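Search this notebook
Enter keywords Search

Wed 8 May

Dye transfer from dark fleece, continued from the March rinse trials. Black polyester pile, Kohlhase stock, cut into 30 swatches before washing. Undyed cotton used as the adjacent fabric throughout.

Ran two detergents, Zenthorpe liquid and Boduvitz powder, each at the low and high setting. Tub filled from the cold tap, hot added to bring it up. Agitation by hand paddle because the small washer is still waiting on a drain hose.

First rinse water came out grey in every run. Powder was darker by eye at the high setting. No reading taken, as the colorimeter would not hold its zero. Left it on charge overnight, no change. Svend to try the spare cell.

Lint is the larger problem. Pile fibres settle on the cotton and read as stain until brushed off. From swatch 6 onward the cotton was taped, then brushed in one direction, then graded. Earlier swatches were graded without taping and should be struck from the table.

Grades so far, cotton adjacent, low setting: liquid slight, powder slight. High setting: liquid slight, powder moderate. Full garments are next, as seams and cuffs hold more loose dye than flat cloth.
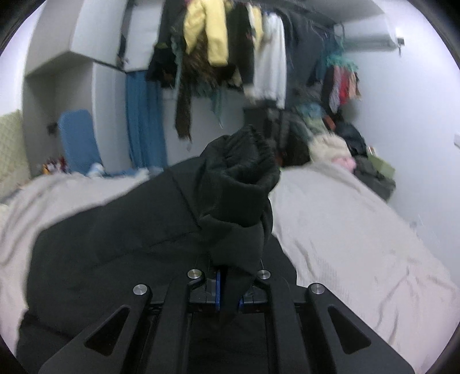 Sum-yee Fu thinks the taping itself may lift surface colour, and wants three blanks taped and graded before anything else is washed. Fair point. Blanks cut and labelled.

To do: order grey scale cards, old set has yellowed. Ask Madhu whether the Hundalby cotton is the same weave as the last roll. Drain hose.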